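Black clothes and a light bed

When I moved to this town for work, I came with one suitcase and the opinion that I would buy clothes only when something broke. Now it is the fourth June and I have a wardrobe that doesn't close. Most of it is black. My colleague Signe Brøndum once asked me if I am in mourning, and I said no, I am only bad at matching colours.

On Saturday morning I decided to sort everything. I made first a coffee, which was a mistake, as I then sat with it until half past ten and read the messages from my sister. After that I opened the wardrobe and took out the trousers.

The difficulty with black clothes is that they look all the same when they are folded. I have work trousers, old work trousers which became house trousers, and one pair that I keep for funerals and for the theatre. In the evening under the lamp I can't say which is which. Twice I went to the office in the house trousers, with the knees shining. So my plan was simple. I open every piece in daylight, look at the knees and the seams, and decide.

I learned the system from Marina Kalogeropoulos, who had the room next to mine in my first flat in Oscombe. She put every garment on the bed, one after another, and she didn't permit herself to put it back in the wardrobe before she had said a word aloud: stay, repair or go. I felt a bit stupid to talk to my trousers, but it does help. When you must say the word, you can't push the thing back on the shelf and pretend.

The bed is the best table I have for this work. The ironing board is too narrow and the kitchen table has always crumbs. Also my duvet is light grey, and on light grey you see a black thing very well, every thread and every bit of fluff. I should have pulled the duvet straight before, but I was already late with everything.

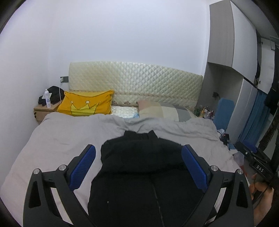
Filed under: Home and wardrobe

The nightstand became the waiting place, with a pile of black clothes on top and the spray bottle in front of it. It is a small nightstand, so the pile can't grow very high, and this is good for the discipline.

The yellow pillow with the crown was a present from my niece, and it doesn't go with the headboard or with the patchwork one. I know it. It stays. I didn't even have to say the word aloud.

By lunch I had one bag for the charity shop and four things for repair. Two need only a button. One has a hem that came down in the winter, and I walked the whole spring with it fixed by a safety pin. The last is a skirt with a broken zip, and for this I will ask Malou Lykkegaard, who sews much better than I do and takes payment in cake.

The house trousers I cut into cloths for the windows. The theatre pair has now a small white thread sewn inside the waistband, so that I can find it in the dark.

The wardrobe door still opens by itself a little. I think now it is the hinge.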